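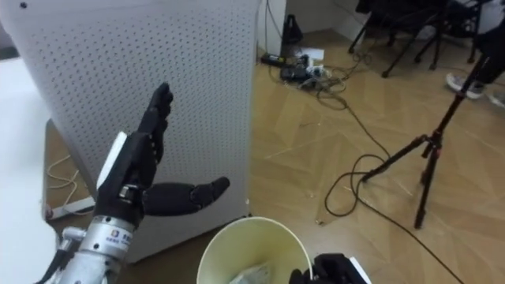

生豆买回来能放多久?

看水分和包装。麻袋裸装、常温,半年左右味道开始走;内衬袋封好、放阴凉处,一年上下还能用。再往后多半只剩木头味和纸板味,喝不坏人,但不好喝。

首页 百科 产地 处理法 储存 烘焙 留言

生豆储存
十一月 整理:Vija Dambrauskienė

生豆储存,指咖啡豆脱壳分级之后、进烘焙机之前的保管。时间可长可短,短的几周,长的跨年。英文资料多写 green coffee storage。本条只讲生豆,熟豆和咖啡粉另见别条。

生豆看着像石子,硬,其实还是活的东西,至少刚处理完那阵子是。有呼吸,有水分进出,脂质慢慢氧化。保存的目的就是让这些过程慢下来。停是停不了的。

水分与水活性

常见收货标准,含水率百分之十到十二。高了长霉,低了豆子发脆,烘的时候升温快,香气也薄。光看含水率不够,还要看水活性,两批豆含水率一样,水活性可以差不少。水活性高的那批先坏。

测含水率用电容式的小仪器,便宜,误差也有。烘箱法准,慢。测之前豆子要回到室温,从冷库里拿出来直接测,读数会飘。Mägi 处理站的做法是每批取两次样,麻袋上层一次、袋底一次,差得多就整批重新摊开。

密度也有人记。高海拔的豆一般密一些,老话说耐放。这个说法有争议,和干燥方式搅在一起,不好单独拿出来讲。

温度、湿度、光

温度越低越慢。仓库里现实一点,阴凉、波动小就行。忽冷忽热比稳定的偏热更麻烦,袋内会结露。

相对湿度控制在六成上下。雨季的港口仓最容易出事,麻袋吸潮,外圈豆子先发白。发白不等于发霉,但已经是警告。

光的影响常被忽略。日晒的一面颜色褪得快,绿变黄,黄变灰白。窗边不要堆货,堆了也拿布遮上。

气味。生豆吸味很厉害,香料、油漆、柴油、洗洁剂都吸。Skakwood 仓有一批水洗豆和胡椒同库,一个多月,杯测时全桌都喝出胡椒。那批共 218 袋,后来降级卖掉。

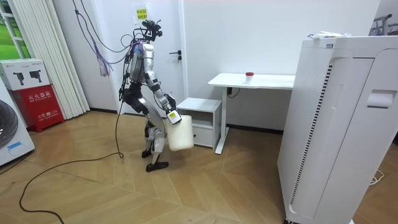

包装形式

麻袋:最老的办法。透气,便宜,结实,堆得高。不防潮,不防味。短期周转可以。

麻袋加内衬:里面一层多层复合的塑料袋,隔水汽也隔一部分氧。现在精品豆基本都这么走。内衬扎口要拧紧再折回来扎,只打一个结等于没扎。Jarker 的内衬偏厚,角上容易磨破,装豆之前吹口气捏一下,漏不漏马上知道。

真空包:抽真空,装箱。效果最好,价钱也最好看。小批量、竞标豆常用。缺点,怕刺穿,一粒尖角的石子就够了。

吨袋:大烘焙厂用,装卸快,底部的豆压得久,通风差,取样不方便。

冷冻:有烘焙师把生豆分小包真空后冷冻,几年后拿出来还像新豆。解冻时不要开袋,等整包回温,不然水汽全凝在豆上。大批量做不起,电费算下来没人愿意付。

标签与批次

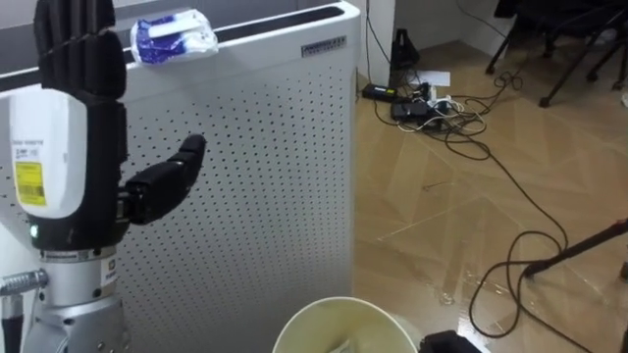
批次标签最少写四样:产地、处理法、产季、入库月份。缺产季的最讨厌,过一年谁也说不清新豆老豆。手写可以,用油性笔,圆珠笔在麻袋上三个月就糊。打印的更省事,底色选醒目一点的,像图中手背白色模块上那张黄标签,小号黑字加条码一样的线条,隔着货架也能先看见有张标在那儿。贴在内衬外面,麻袋里面再塞一张,外袋烂了还有底。Wokumau 合作社出的货两张都有,批号末尾另加一个字母,代表晒场。

拆过的袋要在标签上补开袋日期。补在空白处就行,别盖住批号。混批另开新号,原来的两个号都抄上去。

堆放

托盘离地,离墙留一条能过人的缝。叠层交错,最多 40 袋一垛,再高底层受不了,取样也够不着。先进先出。说起来人人会,做起来总有人图方便先搬外面那垛。

地面返潮的库房,托盘下面再垫一层膜。垫了膜也得隔阵子掀开看看,底下积水更糟。

虫害主要是咖啡豆象,小,深褐色,会飞。豆上有圆孔,袋外有粉,就是它。发现后整批隔离,冷冻或气调处理。熏蒸能不用就不用,有的买家合同里写明了不收。老鼠另说,老鼠咬的是袋子。

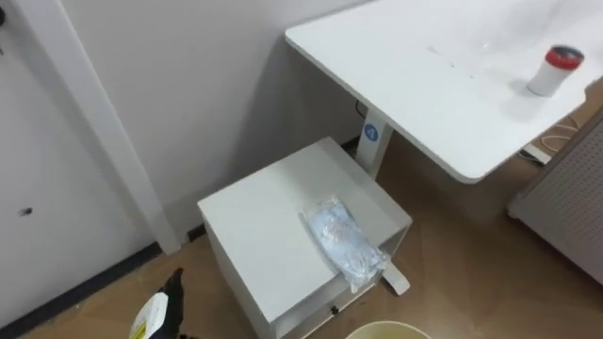
老化的表现

外观:颜色转淡、斑驳,银皮脱落。
气味:干草,旧纸,麻绳,重的有点像旧柜子。
杯中:酸质先塌,甜感跟着走,最后是木质味。行内叫“过季”,英文 past crop。
烘焙:一爆偏弱,吃火,颜色不均匀。

日晒豆和蜜处理豆有时老得不明显,发酵味盖着。盖到某一天盖不住了,掉得很快。去因咖啡因的豆更短命,处理时细胞结构已经松了,到货就该排进烘焙计划。

另有一类是故意陈放,所谓陈年豆、季风豆。前者通风良好的库里定期翻袋,放几年;后者让湿风吹,豆粒涨大、发黄,酸低,体感厚。与储存不当是两码事,工艺有控制。喜不喜欢看人。Colette Marty 在她的笔记里把季风豆归到“另一种饮料”。

家庭存放

自己烘豆的人一般一次买几公斤。密封袋或带盖的桶都行,放柜子里,避光,离灶台远点。冰箱冷藏不推荐,进进出出老是结露,还串味。每袋写上买的月份。闻到麻绳味就先烘那一袋,当天烘一小锅试试,不行就拿去做冷萃,或者留着练手调机器。

参见:生豆瑕疵 水活性 羊皮纸豆 季风处理

条目编号 689 修订:Helju Sakalauskas
勘误请写信给编辑 Reet Raudsepp 版权归各撰稿人 返回顶部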